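Let the novelist finish the sentence

I've been listening to author interviews for most of my adult life, mostly while cooking, and I have a complaint. Hardly anyone asks about the book anymore!

Take the one I heard in April on Ovora, a books podcast I otherwise like a lot. The guest had a first novel out, Grurkska, 200 pages, set in a fishing town over one bad winter. I'd read it twice and I had questions. Why does the sister vanish for almost 15 chapters? Why does the last section switch to present tense? The host got to none of it. We heard about her old newsroom job, her morning routine, her dog, what she thinks of social media, and whether the mother in the story is really her mother. She dodged that last one politely, and he asked it again. And then again, in case she'd changed her mind.

I know why it happens. A host has 18 minutes and maybe read the jacket copy on the train, and a life story is easy to talk about when you haven't gotten past page 40. Readers like gossip too (I do, I'm not above it). But a person who spent years choosing words for a living might have something to say about the words.

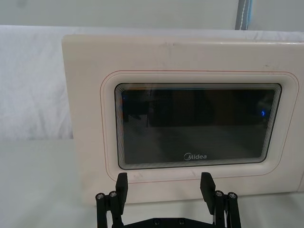
Jaidee wrote to me after I grumbled about this in my newsletter and said I was being a snob, that most listeners haven't read the book either, and that twenty questions on tense would send them straight to a true crime show. The life story is what gets the book sold, and a sold book at least has a chance of being read.

Okay, fair. I bought a couple of my favorite novels because the author sounded funny on the radio. Still, I don't think it takes twenty questions. Two would do it! Bolleo, the little magazine I keep pushing on my friends, has its guests read one page out loud and then talk about that page, and you don't need to know the plot to enjoy it. I ordered three books off those interviews last year and I couldn't tell you where any of the writers grew up.

So that's my request to anybody with a microphone and a novelist in the room. Pick a page and ask about it.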